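Workshop > Bench Builds > Arms and Grippers > Pelo two-finger gripper

Last updated: June

Pelo two-finger gripper, bench kit

The Pelo is a two-finger gripper for small tabletop arms, put together at the Misangate shared workshop. Ramesh Jaiswal drew the fingers and Sadia Bugti wrote the control code. The kit comes as parts. You need a screwdriver, a set of hex keys and a free evening.

The fingers are black and taper to a point, so they can get under the rim of a dish or close on the side of a bowl. A small wrist camera looks out between them over the table.

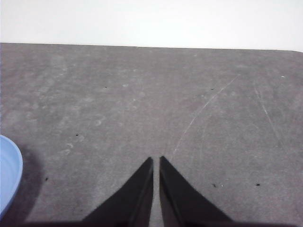

Fit the fingers last. Run the homing routine with the mount bare, then bolt them on and check that the tips meet. If one sits high, loosen both screws and start over – shimming one side only moves the problem to the other.

Our test job is dish stacking, a bowl set into a plate. Sadia logged 2,000 tries on the workshop arm. The gripper finished 1,791 without help. Another 312 tries run at Yasir Mughal's house in Celville used the older fingers and are kept in a separate log.

A second camera goes on a fixed stand beside the table. Set it low enough to see whether the bowl is sitting on the floor of the plate, and park the arm out of view before each check.
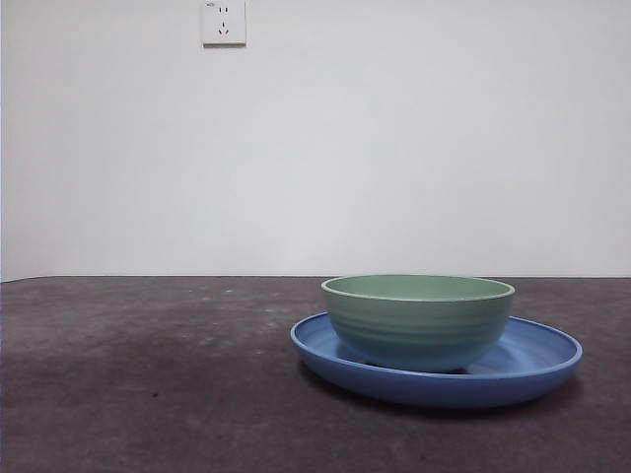

Will it work with an arm I already have?
Any arm with the Awan wrist plate takes it directly. For other arms, print the adapter from the files page and allow for the extra weight.

Spare fingers are sold in sets of 2. Questions about orders go to Bronisława Duda at the front desk.

Related items
Awan wrist plate
Wrist camera bracket
Fixed camera stand
Spare finger set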